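Forum > Cells, Grippers and Fixtures > Buying and Budgets

Budget for a bin picking cell, what am I forgetting?

9 posts

tbarbosa
Mon 6 May
Hello all. I am Tarcísio Barbosa, I look after the automation at Clutow, we make wooden and painted bar parts for shop fittings. Excuse my English, it is my third language and I write slowly.

In June I must give a budget for a first real picking cell. Until now we have only a trial set-up, with which I try different grippers and different ways to put the parts in the bin. The director has seen it and he likes it, and now he wants a number on one sheet of paper.

My list so far is this:

1. Robot. We have a KUKA arm in the trial and I would like to stay with the same make, because two of our people already know the pendant.

2. Gripper. A slim one with long fingers, it must go down beside the parts and not only above them. When two bars lie across each other the lower one is the difficult one, and a wide gripper pushes everything away. I have an offer from Tistent for a finger set with sensing in the tips. It costs more than I wished. 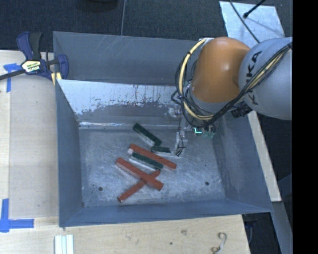 3. Bin. I want to keep the sheet-metal type. It is strong and we have many in the factory.

4. Camera, mounting and light. Here I have only one price, from Rangel.

5. Guarding and safety.

6. Training, 3 days for two persons.

Please tell me what is missing. I prefer to hear it here than from my director.

oldfixture
Your list has no spare fingers on it. Buy at least one full spare set with the first order, and if the fingers have sensors and thin wires running along them, buy two. Every touch on the bin floor is paid for by the finger.

Also cable dressing. I can see you have a sleeve and a separate bundle of black cable going round that orange joint. For a trial it is fine. For production, ask for a proper dress pack and have it on the quote as its own line, or someone will "save" it later.

mk_presses
I would question line 3. Bare metal with all those scratches and bright patches is the worst background you can give to a camera. The pale sides of your green blocks are not far from the shine on the back slope. Put a dark liner in the bin, or buy plastic bins for this cell only. It is cheap next to the camera.

tbarbosa
Thank you both. Spare fingers: yes, I forgot it completely, I am a little ashamed. I will put two sets.

About the bin I am not so sure. The parts arrive from the saw in metal bins. If I buy plastic ones for the cell, somebody must tip the parts over from one to the other, and then I have made a new job in order to remove an old one.

mk_presses
Then the liner. A sheet of matt rubber, cut to the floor and the slope. But I stay with my opinion, you will spend more hours on reflections than on the robot program.

hanneke_v
I disagree with mk here, at least in part. We run 40 metal bins through two cells, all scratched to death, and with a decent light from the side we have no trouble. Liners we tried. They lifted in the corners, and a lifted corner catches a part and after that a finger. I would spend the liner money on the light.

What I would change is how the bin is held. A bar clamp on the side and tape marks for the corner are what everybody has in a trial, me also. In the cell you need a fixed stop and something the operator closes with one hand. We paid a local workshop for ours and the drawing took longer than the welding. Put in money for two versions, the first will be wrong.

mk_presses
Your parts are not his parts, Hanneke. What colour are yours?

hanneke_v
Black, dark grey and a kind of brown. Fair point, the dark ones stand out well. Still no to the liner.

oldfixture
Can we come back to the money. Tarcísio, you don't mention integration at all. Who connects camera to robot, who writes the "bin is empty" logic, who decides what happens when it cannot reach the last part in the corner? If it is you, then your hours are a cost and your director should see them. If it is an outside firm, it may be the biggest line on the sheet.

Ask the seller also what the software costs in the second year. We had a package from Clarura where the licence was per camera and per year, and this was written on page 6 of the offer in a size of letter that I could not read without my other glasses.

tbarbosa
This is very useful, and also a bit painful. The integration I thought to do myself, with one colleague from maintenance. I did not count our hours because we are "already paid", as my director says. Now I will write them down.

For the liner or no liner, I think I can try both before I order anything. I have the bin, the arm and a box of red and green blocks, and a piece of rubber is not expensive. I plan 100 picks with the liner and 100 without, the same light, and I write down every miss.

New lines on my list then: spare fingers (two sets), dress pack, side light, bin stop with a quick clamp in two versions, integration hours, software for the second year. Is there a usual percentage for the unexpected? My colleague says zero, because the director takes it away in any case.

hanneke_v
Never show it as a percentage. A percentage is the first thing they cross out. Make the lines a bit wider instead, the clamp, the light, the integration.

oldfixture
I don't agree with this. If you hide it in the lines and the prices come in low, you lose trust for the next project. I show it openly with one sentence under it saying what it is for. Sometimes they cut half. Half is still something.

mk_presses
With oldfixture on that one. And do the test with the blocks lying crossed and also flat against the wall of the bin. In the middle of the floor everything works.

tbarbosa
I will do the wall also, and the corners. One more question, for Hanneke: your side light, is it fixed on the guarding or on the bin stand? In my case the floor is not very level, and if the stand moves I would like that the light moves with it.

hanneke_v
On the stand, for the same reason. Use a long enough cable.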